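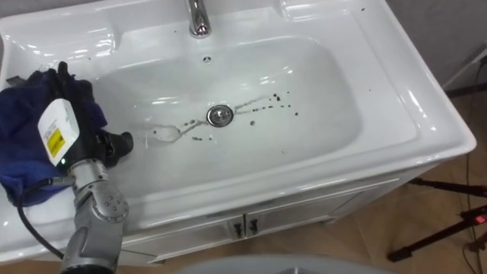
# Vanity basin

A **vanity basin** is a bathroom sink set into or formed as one piece with a counter or cabinet top. The bowl is usually a rounded rectangle or an oval, with a flat rim wide enough to hold soap and a back deck drilled for the faucet.

## Construction

Most basins are made of vitreous china, a clay body coated with glaze and fired in a kiln. The glaze is hard and non-porous, so residue stays on the surface. The overflow, a small hole high on the back wall of the bowl, connects to the drain body below the stopper. The bowl floor slopes toward the drain at a shallow angle, and particles heavier than the flow can carry settle near the drain ring.

## Soiling

Dark specks on a white bowl stand out even when the amount of residue is small. Debris wiped without enough water tends to spread into streaks, often with a faint gray trail between the larger spots.

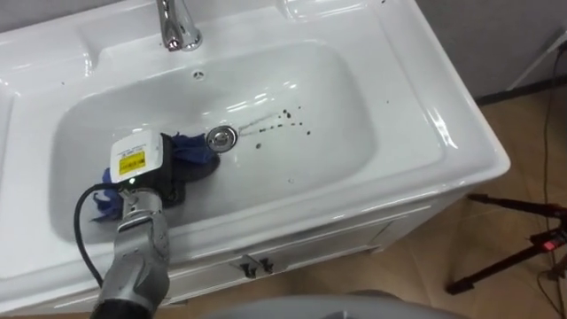

*White ceramic basin with dark spots to the right of the drain stopper.*

## Cleaning

Loose matter is rinsed toward the drain or lifted with a damp cloth. The bowl is then wiped from the rim downward and the drain ring cleaned last. The Wodholm maintenance guide (October edition) specifies 250 ml of warm water with mild detergent for a standard bowl and 375 ml for a wide one, left for 60 seconds before wiping. Steel wool and coarse powders scratch the glaze, and scratched areas hold dirt.

## See also

- Overflow (plumbing)
- Pop-up drain
- Vitreous china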